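Notebook, push bench, October

Picking up where the last entry stopped. The planner rewrite is merged on the bench branch and I moved the old one to the attic folder in case we need it. Config is still the Ploron format, not the new one, so don't run the converter on it yet.

9:40. Cold start. Controller came up with the joint limits from the Gerlach demo loaded again. Cleared them by hand. The launch script reads whichever limits file has the newest timestamp, and the nightly sync touches all of them. I've pinned the path in the script for now. A proper fix would be a hash check at startup.

10:15. Language-conditioned pushing, replay of logged commands through the new planner with the arm disabled. 202 commands in the set. Planner returned a path for all but 24 of them. Went through the failures one at a time:

Most have the goal point too near the border of the board. The inflated keep-out zone swallows the goal and the search never gets a valid end state. The old planner snapped these to the closest free cell without telling anyone, so they counted as solved. I'd like a warning and a snap, with the distance written to the log.

A few are parse problems upstream ("move it over by the other one"). Not ours.

The rest are cases where two blocks are touching and segmentation hands back one blob. The planner then tries to push the centroid of the blob, which can be in the gap between shapes. This is the one worth time.

11:30. Looked at the merged blobs. The mask head does fine on color borders, blue against yellow, when the lighting is even. It goes wrong when the dark side of one block runs into the top of the next. Tried raising the boundary weight at inference and it helped on the logged frames, but it also started cutting single blocks in two along the edge between top and side faces. The heart gets it worst, with the thick side wall coming back as its own object. Put the weight back.

Better idea, which I should have tried first: use the shape library. We know the footprints. Fit known footprints to the blob and accept a split if the leftover area is under a threshold. Wrote it in fit_split.py, slow and ugly. One frame takes 713 ms, almost all of it in the rotation search. Fine for testing, no good inside the loop.

13:05. Arm enabled, low speed. Set up a column with the blocks close together on the left and parked the tool on open wood to the right, so that the first plan has to travel across and choose a contact side. 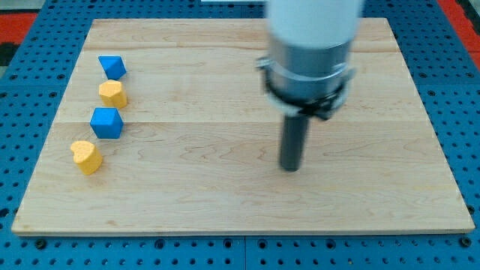
Oleksandra Kravchuk: I wouldn't trust the contact side choice yet, even when the split is right. The scorer only looks at the target block. If there's a neighbor behind it, you get a two-block push and the model has no idea. Before you tune anything else, add the neighbor's footprint to the swept area check. Also please stop logging tool position in the Tostbridge frame, half my plots are mirrored.

Fair on both. The swept area check does use only the target. I had assumed the collision layer would catch neighbors, but that layer covers the tool path up to contact and then switches off, or nothing could ever be pushed. So after contact we are blind to everything else on the board.

14:20. Added neighbors to the sweep. The target footprint is moved along the planned push in small steps, and any overlap with another footprint adds cost. Made it a cost and left the hard reject out, because with tight groups a hard reject leaves no plan at all. Weight is 0.6 for no good reason.

Reran the replay set with the arm off. Contact side changed on 151 commands, more than I expected. Spot-checked a handful and the new sides look sensible, mostly coming in along the column's open side – but a couple pick a long way around to save a tiny overlap. Travel cost is probably too low compared to overlap cost. Did not tune today.

15:10. Frame fix. Tool position is now logged in board frame, x to the right, y away from the near edge. Old logs keep the old frame, and the reader checks the version field. Logs with no version field are treated as old. Oleksandra, if your plots are still mirrored after pulling, tell me which run.

Also found that the tool tip radius in the config was the one for the Proltgate tip. The rod we have on now has its own entry, it just wasn't selected. This would make every planned contact stop short or dig in by the difference. Corrected, but it means the contact offsets in the last two entries of this notebook are suspect and should not be copied anywhere.

Open:
rotation search speed, try coarse steps first and then refine
snap and warn for goals near the border
ratio of travel cost to overlap cost
hash check on limits file
ask about the parse failures, send the list with the raw text

16:45. Arm disabled, branch pushed. fit_split.py is in the scratch folder and is not imported by anything.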